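Hurkov Observatory Reports Another Quiet Year at a Mountain That Is Good at It

LOLLOW, January – The Hurkov Volcano Observatory has published its annual summary for Mount Darka, and readers hoping for lava are advised to lower their expectations before opening it. The alert level stayed at green for the whole year. The summit did not steam, glow or rumble in any way that bothered the sheep.

The instruments did record 435 small earthquakes beneath the mountain, up from 161 the year before. Nearly all were too weak to be felt. Three were reported by residents of Lollow, and one of those reports was later withdrawn when the resident remembered the gravel truck.

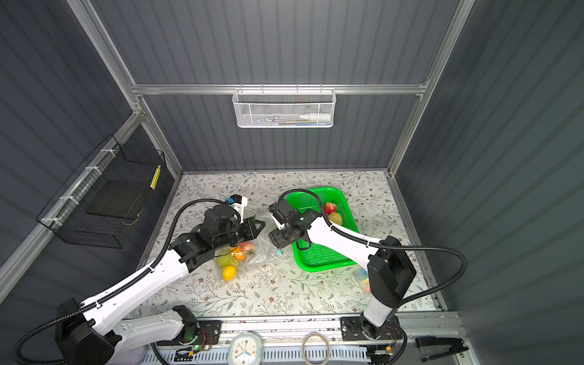
"A jump like that looks dramatic on a chart, and I have already been sent the chart by several worried people," said Behrouz Sharifi, who leads monitoring at the observatory. "We put new seismometers on the north flank last spring. If you hang more microphones in a room, you hear more coughing."

The summary also covers gas and ground measurements. Carbon dioxide at the Després springs, on the lower west slope, held steady through all four seasons. The water there still smells of eggs, as it has since people began writing down their complaints. Tilt meters near the crater showed the ground swelling slightly in the wet months and settling again in the dry ones, a pattern the observatory puts down to groundwater.

Darka's last eruption is thought to have been a modest ash fall that left a gray layer in the peat below the springs. A new trench dug across that layer found it 40 millimeters thick at its deepest point, thinner than older maps suggested. The maps will be corrected. The gift shop tea towel, which shows a fountain of fire, will not.
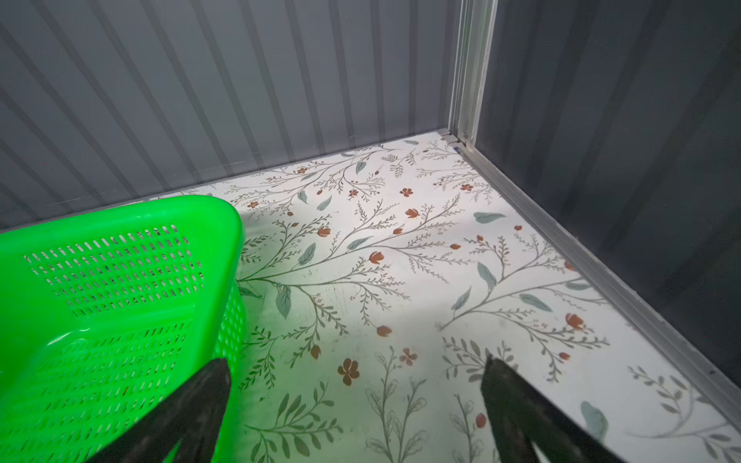 The observatory asks hikers to stay on the marked path above the tree line and to leave the gray boxes alone. They contain batteries and a radio, and they are very dull inside. One station went silent for most of the summer after a visitor kindly closed its solar panel.

The full summary is free to read at the Hurkov visitor center and at the Lollow town library. Sharifi will give a public talk at the center at 7 p.m. on the evening the new hazard map goes on display. Questions are welcome, including the one about when it will erupt – he has a long answer prepared, and it does not contain a date.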